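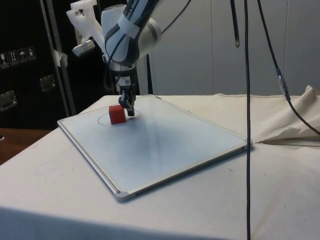 Red block, whiteboard, and my poor tablecloth

Well, the whiteboard is on the table and it looks like it's staying there, so today I finally gave up on the idea of hanging it. Tomomi had been telling me since September that it would work better lying flat, and I hate that she's right! The little red cube sits on it just fine, and I'm happy with the circle too (drawn by hand, thin line, took me five tries and a lot of wiping). I wanted to trace a saucer but Latifa said a wobbly circle has more personality. Easy for her to say, she draws like an angel.

The cloth is another story. I bought it at that fabric place in Lukerwood, paid way too much, and got it home thinking how nice and clean everything would look. Off-white! What was I thinking? There are smudges on it already and little dark specks, mostly over on the right side. I tried the soap Latifa swears by on one corner last night and I can't tell if I made it better or just moved it around. Next time I'm getting gray.

Also the board is crooked on the table and I keep going to straighten it, then leaving it alone. I kind of like it at an angle.

Still need to buy markers, the black one is nearly dead. Called Mom at 7, she says hi to everybody. Leftover soup for dinner, then bed.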